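About Skundstead Reptile and Amphibian Trust

Skundstead is a small breeding and recovery centre for threatened newts, frogs and lizards. We keep 46 adult animals in 8 climate-controlled rooms on the edge of the Altberg wetlands, and each year we return young animals to ponds and heathland where the species has died out or is close to it.

The centre was started by Ibsa Yimer, a herpetologist who had spent years surveying the Altberg ponds and found fewer newts each spring. The first animals were kept in a converted dairy with one heater. We moved to our present building when the dairy roof was condemned.

What we do

Most of our work is with the Kahsay newt. Females lay their eggs singly, folding each one into the leaf of a water plant, and in the wild very few reach adulthood. We collect a share of the eggs in spring, raise the larvae indoors and release them once they have lost their gills and started to feed on land. So far we have released 1,000 young newts at three ponds.

We also keep a small group of Dasov lizards. They are slow breeders – a female may lay only every second year – and we do not plan any releases until the group is larger.
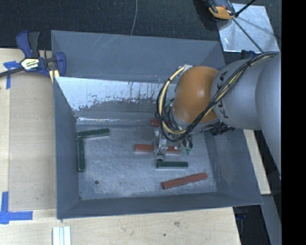

Visits and school groups

The breeding rooms are closed to the public, as newts are easily infected by skin fungus carried on shoes and clothing. The pond trail and the classroom are open from March to October. School groups of up to 20 pupils can book a morning of pond dipping, starting at 9.30 am. Please bring wellingtons that have been cleaned and fully dried.

Funding

We are a registered charity and pay for our work through donations, school bookings and survey contracts. Our yearly report comes out in January and can be requested from the office.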